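The Floor Is Where I Do My Thinking
By Zineb Abdel Rahman

I have a theory that you don't know a room until you've cleaned the bottom six inches of it on your hands and knees. I lived in my old place in Cernidthorpe for years with a mop and a clear conscience, and then I moved out, got down on the floor to hunt for an earring, and met everything the mop had been pushing into the corners. Hair! Grit! A fuzzy gray line all the way along the wall, like somebody had drawn it there with a crayon.

So now I do it by hand. My aunt in Iddale has always cleaned this way, and she was quite smug when I called to tell her (she has every right to be). Her method is one cloth, folded in quarters, and a bucket of warm water with a little dish soap. Mine is one cloth, not folded, because I start out with good intentions and two minutes later it's a wad. The wad works fine. You get a thumb behind it and push it right into the joint where the tile meets the wall, and you keep going until you run out of wall.

Old shirts make the best cloths, by the way. I once bought a stack of fancy ones from a shop called Nutska and they slid over the dirt as if they'd been told not to touch it. A worn-out plaid shirt, though, that's gone soft from 200 trips through the wash? Perfect. Cut off the buttons first or you'll hear them scraping.

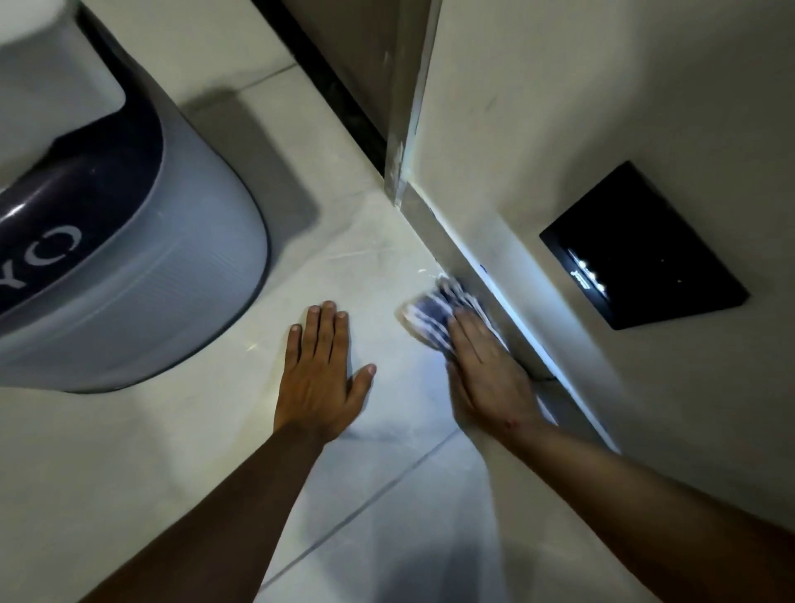
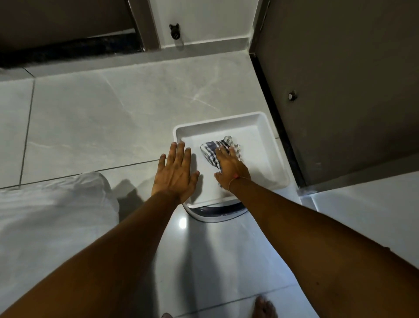
The other thing I've come around to is doing the trays and bins and lids on the same trip. I used to save them for later, and later was usually August. White plastic is the worst for this, as every speck shows, but it's also the most satisfying. Hold it steady with your free hand, go around the inside of the rim first, then do the flat part in big lazy strokes. If there's a stubborn bit in a corner, lay a damp piece of cloth on it and go do something else for a while. Scrubbing powder leaves fine scratches, and then the dirt has a place to live.

Glass panels I leave until the end, mostly out of dread. That chalky residue along the edges takes white vinegar and patience, and I only ever have the vinegar. My neighbor Eide swears by half a lemon, straight on the glass, and his bathroom does smell wonderful, so I may have to try it. He also wears knee pads, the kind roofers use, and I laughed at him until I borrowed them. I've since bought my own pair, and they hang on the back of the door next to the towels.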